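Reference > Household > Customs of the table > Cleared table

The cleared table is a rule of household management which holds that a table should carry nothing between meals except what is in use. It is usually credited to the Drancombe school of domestic economy, although the evidence for a school of any kind is thin. What survives is one pamphlet, printed in 5 editions, and a good deal of later enthusiasm.

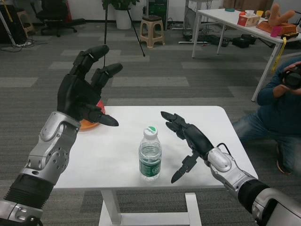
Supporters of the rule have long claimed that it saves time, calms the household and improves the appetite. None of these claims has been tested with any care. The pamphlet itself allows a single dish to stay out, provided it is kept to one side, and later writers argued at length over whether the dish might be coloured. A round orange one on a white top, set far to the left, would have satisfied the stricter party on position and offended it on colour. Seren Skyrme, whose history of the custom is the fullest, treats the quarrel as a sign that the rule had little practical content to begin with.

The often repeated figure of 700 households following the rule in Drancombe comes from a notice placed by its own publisher, Plomen. Skyrme found letters from 23 of them. In 8 of these the writer had already given it up, most often over the question of where to put the bread.

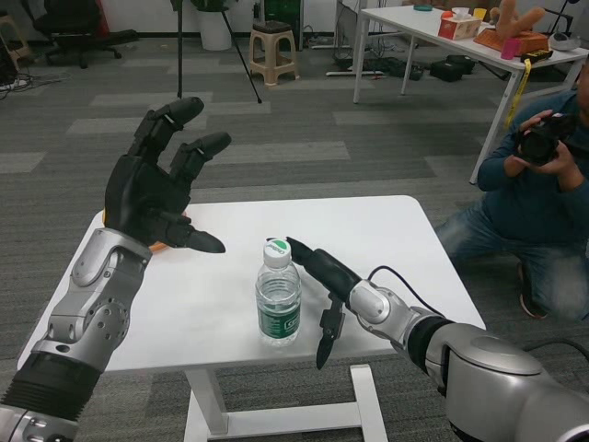 Þórarinn Ladefoged took a kinder view, arguing that people who drop a rule may still be changed by it. He pointed to Guvela, where tables were said to be cleared each January as a matter of habit. His source was one traveller's diary, and the passage can be read as describing a move of house.

A link with the Morris tables sold in the same period is sometimes suggested. The tables were small, and small tables are easily cleared. No document connects their maker with the pamphlet.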